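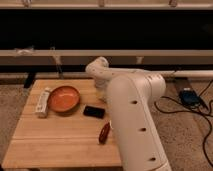 How often should I oil a light wood table that gets used every day?

toteo50
Every couple of months, and sooner if water stops beading on it. I wipe on a thin coat, wait twenty minutes, then rub off everything that's left – and I do mean everything, or it goes sticky!

Home Topics Unanswered Log in
Search 247 posts in Wood Care

Bruvari_Porch
I only do mine in June and again before the holidays. Mineral oil, old T-shirt, done.
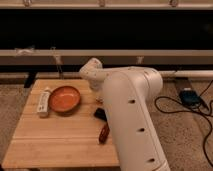 Light bamboo top with four things on it.

Bamboo gets less oil from me than wood does. I sand lightly first with 320, well, the store only had 500, and that worked fine too. Go with the grain and don't lean on it,

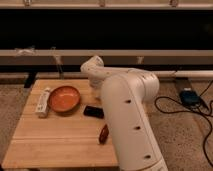 then let it sit overnight before you put anything heavy back. I got impatient once and had a ring from a flowerpot for a year.

Comments
splinter321: Does olive oil work?
toteo50: It can go rancid – skip it.
oldpine: Mine went sticky, wish I'd read this in June.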